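Button pressing policy works on one bench and misses on the other, is it the wrist camera?
Posted by Henok Gashaw

Hi all! I'm trying to repeat the button result from the Tralititz write-up (train on wrist camera views only, no overhead camera). I have 1120 demos, all collected at one station. There it presses fine, but on the second station it stops short or comes down beside the cap. Same arm, same button. Do I need more demos, or am I cropping too hard? I cut everything down to the middle of the view.

Sorcha Dunne
More demos, probably. We went through this in July and just kept collecting until it behaved.

Jarlath Mac Mathúna
I'd look at the crop first. Your button sits low in the view when the arm is at its start pose, so a center crop can throw most of it away – and then the policy steers by whatever is behind it. Ours did exactly that! It had learned the conveyor and the bins, and when we changed benches it was lost.
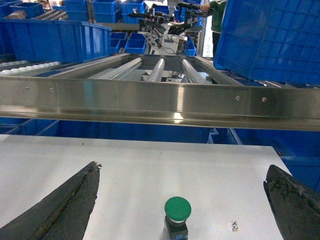
What helped us was keeping the full view with both fingertips in it, then collecting 40 new demos at the second bench from 6 start heights. Misses went down a lot, though I wouldn't call it solved. Also try blurring the top half at test time. If your success rate on the first bench drops, you know what it was looking at.

Babita Bisht
Seconding the blur test, it takes about 2 minutes to set up. Check your exposure too. Shiny metal behind the button messed with ours – we locked it and never went back to auto.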